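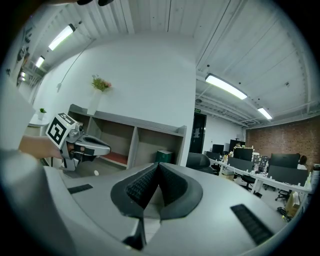
Under the corrugated metal ceiling: the open office, with the fluorescent lights on.

Jekura opens its refitted office and launches the Vallus desk range

26 November 2025 — I've written a fair few of these releases for other people's buildings, so it's a treat to finally write one for our own. Jekura has moved into its new open office, and as of today the furniture we designed while fitting it out is on sale to everybody else!

The range is called Vallus. It's a desk and a shelf unit that join up into one piece, so the stuff you reach for all day (the binder, the notebook, the box of whatever) lives at your elbow and you're not trekking across the room for it. We started sketching it in October last year, when we had a lease on over 3,000 square feet and a pile of hand-me-down tables that didn't match in height, let alone colour.

Our friends at Modise looked after the interior. I'd walked in fully expecting to hide the ceiling behind tiles, and they talked me out of it. The white corrugated panels and beams stayed on show, the pipes and conduits stayed where they were, and long fluorescent fittings went up over the work areas. I grumbled at the time. I've come round. You get far more height out of the room, and the brick wall is still there to look at when you're stuck on a paragraph.

Then came the argument about shelves. I wanted them straight, the design team wanted a curve, and the curve won — fair enough, I lose most of these.
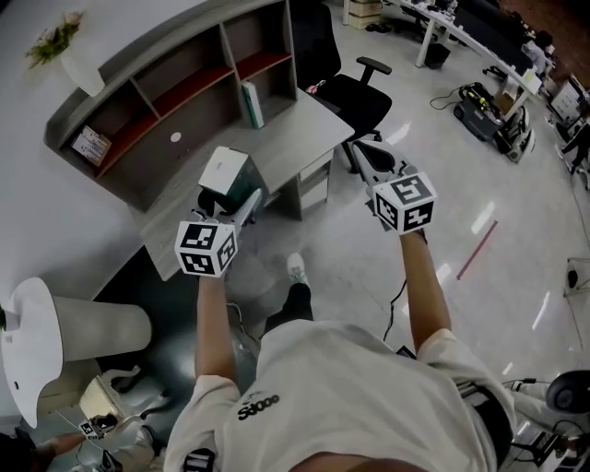

The grey goes with just about anything, and a few red-brown back panels in the compartments keep it from getting too serious. Mine has a plant on top, which I'm told is now compulsory. The compartments are open on purpose: if I can't see a thing I forget I own it, and I suspect plenty of you are the same. For everything you'd sooner keep out of sight there's a drawer cabinet that tucks in under the desk.

Vallus comes in 2 desk widths and 14 shelf layouts, left-handed or right-handed, and each one goes out with the fixings for the wall. Delivery and assembly are handled by Etisska, who also put together the 27 units in our own place and were very patient about me changing my mind over which way the corner ones should face.

Orders are open now through the Jekura showroom. Media who'd like to try a desk, borrow a shelf sample or just have a sticky beak at the new office are welcome to get in touch with our press desk. Floor plans and finish samples are available on request.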